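Tullar House > Residents > Kitchen Group > Minutes

Search minutes Go

Kitchen group, 3/7/23

There were only a few of us this time, so I took the notes again (sorry in advance — my shorthand is awful and I was eating). Heino Adomaitis chaired. Gunārs Žukauskas joined us after the first item.

Last month's minutes were fine. Gunārs wants it written down that he did return the big wok, so there it is.

Snack night supplies. We went over what to serve in and what to serve on, and spent way too long on it! Heino likes the kraft paper cups with wooden skewers, and I'm with him, they're easy to hand around and you don't end up washing bowls until midnight. Gunārs would like real bowls. We voted and the cups won. Skewers should go in a jar at the end of the table, please, so they don't wander all over the cloth.
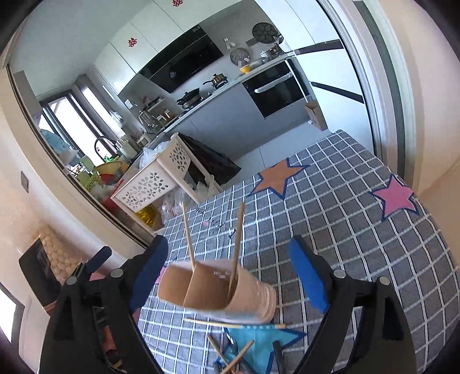 The plaid tablecloth with the stars stays for July. I did bring up getting a plain one, and got shouted down. The red paper-cuts on the kitchen cabinets are staying up too, everybody likes them.

Money. We have 90 dollars left for the month. Heino will order more cups from Relelell, up to 2,000 if the bulk price is still good, and I'll clear a shelf for them. Gunārs asked where we'd put that many and I said we'd manage — I'll measure before he orders.

Pans. Please hang things back up by the range hood when you're done. Gunārs will put in a few more hooks.

Next time: freezer labels, and who has the key to the Lukoševičius cupboard.

Last updated by kitchen group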